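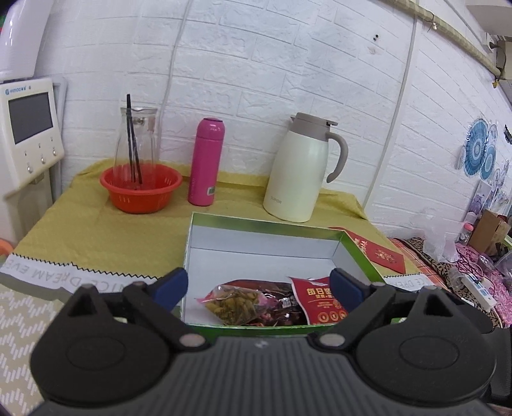
Eine Schachtel ohne etwas Rotes darin sei keine Neujahrsschachtel, schreibt Leserin Brelness in den Kommentaren zu unserem letzten Snackheft, und wer nur Salziges einpacke, solle sich bitte schämen.

Startseite Genuss Küche Reisen Abo

Knabbern aus der grünen Kiste
Warum wir diesen Winter am liebsten kleine Tüten verschenken

Dezember 2020

Ich gebe es zu, ich bin verliebt. In Nüsse, in Trockenfrüchte, in alles, was einzeln verpackt ist und knistert, wenn man es in die Hand nimmt! Angefangen hat es im September bei Mukemeo, einem schmalen Laden in Arkalitz, in dem 400 Sorten Knabberzeug bis unter die Decke gestapelt sind. Ich wollte nur Tee kaufen. Heraus kam ich mit zwei vollen Taschen und der festen Absicht, dieses Jahr keine Pralinen zu verschenken.

Seitdem packe ich Schachteln. Flach sollen sie sein und offen, damit man gleich sieht, was drin ist, und gern in einer kräftigen Farbe. Grün auf einer senfgelben Tischdecke, dazu ein roter Umschlag mit goldenen Blüten — mehr Dekoration braucht kein Tisch. Auf roten Tütchen mit gelber Schrift liest man oft 每日, also »täglich«, und ich nehme das gern wörtlich (eine Portion am Tag, an guten Tagen zwei).

Beim Füllen gehe ich nach Geräusch und Biss. Etwas Knackiges kommt hinein, dann etwas Weiches, an dem man länger kaut, und ein glänzendes Päckchen, bei dem der Beschenkte raten darf. Durchsichtige Tüten nach vorn! Die Folie darf ruhig zerknittert sein, glatt gestrichen wird bei mir gar nichts. Für eine Schachtel zahle ich selten mehr als 20 Euro, und das reicht für einen langen Abend zu viert.
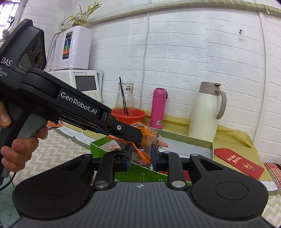

Orange Folie, klares Fenster: ein Snackpäckchen über der grünen Schachtel.

Dazu gehört unbedingt eine Kanne. Ich mag die hohen, cremeweißen Isolierkannen mit Daumenhebel, die man mitten auf den Tisch stellt, damit keiner aufstehen muss. Zu gerösteten Kernen passt ein kräftiger Oolong, 10 Gramm auf die Kanne, zu Datteln lieber etwas Helles. Bei Ramasamy, zwei Straßen weiter, gibt es außerdem eine Ingwermischung, die so scharf ist, dass man danach sofort wieder in die Schachtel greift.

Reste kommen bei mir in ein Schraubglas und am nächsten Morgen über den Haferbrei. Viel ist es nie.

Artikel drucken | Per E-Mail senden
20 Kommentare | 400 Mal geteilt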